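Coursework > Consumer Studies > Term Projects > Unit Pricing and "Value Size" Claims

Last updated: September 24, 2024

September 24, 2024
By M. Ásgeirsdóttir

Does the Big One Really Cost Less? A Check on Value Sizes in Mirkgate

Why I picked this

Everybody in my family buys the big size. We were raised on the idea that the large bottle, the large box and the large bag are cheaper by the ounce, and that only careless people buy the small one. I never saw anyone check. The leaflet we were given in class says the same thing in the first paragraph and gives no source for it. So my question was plain: in ordinary stores in Mirkgate, how often is the larger package cheaper per unit than the smaller package of the same product?

What I did

I visited 3 stores in July. One is a Forano supermarket, one is a Terkach discount store, and one is a corner shop that asked not to be named. I wrote down the price and size of every item that came in at least two sizes under the same brand, and worked out the price per ounce or per sheet myself. I did not trust the small print on the shelf tags, for reasons I get to below. In total I recorded 921 prices. After throwing out items where I had only one size, or where I could not read my own handwriting, there were 584 pairs left to compare.

I left out meat, loose produce and anything on a clearance table. I also left out multipacks of different flavors. Someone could argue with that choice and I would not fight very hard.

Drinks and laundry goods got extra attention. They come in the most sizes, and they are the two things the class leaflet tells families to buy large.

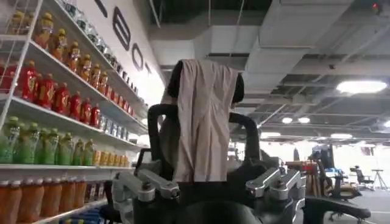 Bottled drinks by the row, and the open door of a front loader.

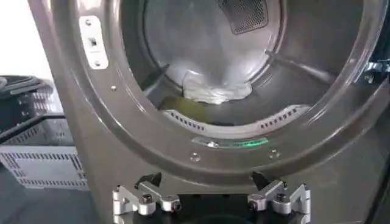
What I found

The larger package was cheaper per unit most of the time. I expected that and I am not going to pretend it is a discovery. What bothered me was how small the gap often was. In plenty of pairs the saving came to less than a penny an ounce, and the shopper had to spend twice the money up front to get it.

Then there were the pairs where the big one cost more. Soda was the worst group for this. A small bottle on sale beat the large bottle again and again, and the sign over the large one still said "value." At Terkach the word "value" appears on so many tags that I stopped treating it as information. Powder detergent followed the rule pretty well. Liquid detergent did not, and it is hard to compare anyway because the bottles list "loads" and each maker decides what a load is. A cap filled to line 2 might be a load for one brand and more than a load for another. I used ounces, but a stronger detergent needs fewer ounces, so my numbers for that group should be read with some doubt.

The shelf tags

Both chains print a unit price in small type. At Forano I found tags for the same kind of product using ounces on one brand and quarts on the next. You can convert in your head if you like standing in an aisle doing division. The corner shop prints no unit prices at all, and to be fair it never claims to.

I can't say whether the mixed units are done on purpose. A classmate thinks so. I think it may just be old tags from different suppliers, but I have no proof either way and the stores did not answer my letter.

Problems with my own work

Each store was visited once, so a sale that week could have pushed the results around. Three stores in one town do not stand for anywhere else. I did not measure waste, and that might matter more than price. If a family pours out the flat last third of a big bottle, the savings are gone, and no tag will show it. I would also want to know how much detergent people really use when the jug is large. I suspect they pour more, but suspecting is what I complained about in the leaflet.

What I would change

Go back to the same shelves on several different weeks. Record sale prices and regular prices in separate columns, which I did not do until the second store. Ask the teacher to take the first paragraph out of the leaflet, or at least put "usually" in it.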